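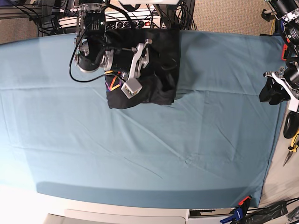 Garment Folder, part-time (2 openings)
Drastmont Secondhand – Sorting and Folding Room
Posted June 2022

We are looking for people who can fold a T-shirt. We realize that everyone thinks they can fold a T-shirt. We thought so too, and then we hired a number of them, and now we have an application process.

Drastmont buys used clothing by the sack, sorts it, washes it, folds it and sells it on to shops in four states. The folding room handles 3,000 pieces in a normal week. In February, when the whole country decides to clean out its closets and start over as a new person, it handles a good deal more, and the new people's old band shirts come to us.

The job

You will stand at a big table covered with a smooth cloth and fold clothes. There is more to it than that, but not a lot more, and we would rather you knew now than found out on your second morning.

A piece comes out of the bin. You shake it, look it over front and back, check the seams and underarms, and decide whether it is good, fixable or rags. Good pieces get folded to the house size and stacked. Fixable pieces go in the mending tub with a slip saying what's wrong. Please write something useful on the slip. "Bad" has been tried.

The house fold is a rectangle, print side up if there is a print, with the neckline showing and no sleeve escaping out the side. Shirts, hoodies and light sweaters all get some version of it. Pants have their own fold, which Rutilio Ibarra will teach you and which he will tell you he did not invent, in a tone suggesting that he did.

Black garments deserve a paragraph to themselves. We get a great many of them. They show every piece of lint in the county, they hide their own stains, and at the end of a shift it is hard to tell a front from a back without finding the label. Whoever is on black does it for an hour and then trades. This rule came in after a folder named no names but stacked most of a bin inside out.

What you'll need

The ability to stand for a four-hour shift, with a break in the middle. We have stools, but the table is high and the stools are not, so you will look like a child at a bank.

Decent eyesight, or glasses that you remember to bring.

Hands that can feel the difference between cotton and something pretending to be cotton. This can be learned. Most people have it after a couple of weeks and then can't turn it off, and become unpleasant to go shopping with.

Patience with hoods. A hood does not want to be part of a rectangle.

Enough reading to get through a care label, in English or Spanish. Either language is fine in the room, and most conversations use both.

You do not need retail experience. If you have it, you probably fold very fast, and we'll be asking you to fold a little slower. The store fold is made to look nice for ten minutes on a shelf. Ours has to get through a carton and a truck and a shop assistant named Tyler.

What you'll get

19 dollars an hour, paid every two weeks. No piece rate. We had one once and the stacks looked like it.

Shifts run from 8 to noon or from 1 to 5. You choose one and keep it. We don't do on-call, and we won't text you at dinner.

First pick at the staff rail, one item a week, free. This is how everyone here came to dress the way they do.

Paid training for your first three shifts. Coffee, which is free and tastes free. Parking behind the building, next to Bermúdez Upholstery. Please leave their loading door clear, because they are nice people and have a forklift.

What the room is like

Carpeted, which is kind to the feet and keeps every thread ever dropped on it. We vacuum at the end of each shift and everybody takes a turn, including Gumaro Galindo, who runs the place. The radio belongs to whoever got in first. It can be switched off by anyone who asks, no reasons required, and in December this happens a lot.

Hot drinks stay on the shelf by the door and do not visit the table. The table cloth gets pulled tight before each shift, since a crease underneath tends to turn up in the fold on top. If you are the kind of person who has already noticed this at home while folding on an unmade bed, we'd particularly like to hear from you.

We keep count of finished pieces on a program called Zisix. It has a green button and a red button. You will press the green one when a stack is done. We have never established what the red one does and would like to keep it that way.

How to apply

Don't send a long resume. Send us a short note with your name, which shift you want, when you could start, and anything you've done that involved doing one thing properly many times over. Laundry for a large family counts. So do bakery work, filing, laying tile and wrapping gifts at the mall, if you survived it.

Leave it at the front desk or mail it to Drastmont Secondhand, Folding Room. If you bring it by hand you may be asked to fold something on the spot. It will be a shirt, and it'll take five minutes. Nobody is graded on speed, and you may start over once if the hood gets the better of you.

People who look promising will be invited to a two-hour trial shift, paid at the full rate whether or not we take you on. Wear shoes you can stand in, and a short-sleeved top if you have one. Long cuffs drag across the table and undo whatever you finished a moment ago. Take off bulky rings and bracelets too. They snag knits, and the knit always loses.

We answer every note, including the ones from people asking whether they could just have the staff rail. They could not.

If your interest is in the packing side, that crew works for Taler, our shipping contractor down the hall, and they hire separately. They lift cartons all day and think we have it easy. Ask for their form at the same desk.

Both openings stay up until filled. When this notice comes off the board, they're gone.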